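Home | Reviews | Storage | Desks | Paper & Craft | Contact

Fladgate Single-Drawer Cabinet: Small Box, Big Claims

Fladgate sells this as "heirloom storage for the modern desk," and that phrase alone made me want to dislike it. I have bought a lot of little drawers over the years. Most of them stick by the second winter. I ordered mine from Dininham in July and have been pulling at it ever since.

Finish

The outside is a dark, reddish mahogany color, and it looks good from across the room. Up close I was less sure. The color is even enough, but mine arrived with a rub mark on the back corner, and the seller's answer was that small variations are part of the charm. I don't find them charming at this price.

Inside, the drawer is much paler, with a light wood grain. I like that more than the outside. Small things show up well against it — you aren't digging around in the dark for a lost die or an eraser.

The drawer

It runs smoothly and pulls out a long way, so you can get at the whole tray. There was no stop on mine that I could feel, and I have had it in my lap once already. Fladgate claims 3015 open-and-close cycles in testing. I can't check that. I got to 265 before I lost interest, and nothing had loosened.

The handle is the odd part. It's a white U-shaped pull on a tan backplate, set vertically on the front. It is easy to grab, I'll give it that. It also looks like it came off a different piece of furniture, and I have not gotten used to it.

What fits

Chunky things are fine. A yellow faceted block goes in with room to spare, and next to a blue plastic tray on the same mat the drawer is the better place for anything that rolls. 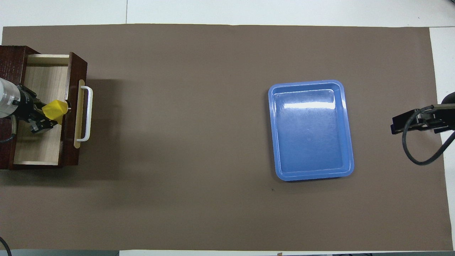
Compared with the others

The Waseck version costs less and has a plain knob, but the drawer is shallow. Sandhu makes a two-drawer model that I returned after 60 days when the bottom panel bowed. Of the three I would keep the Fladgate, at a discount, and I would change the handle.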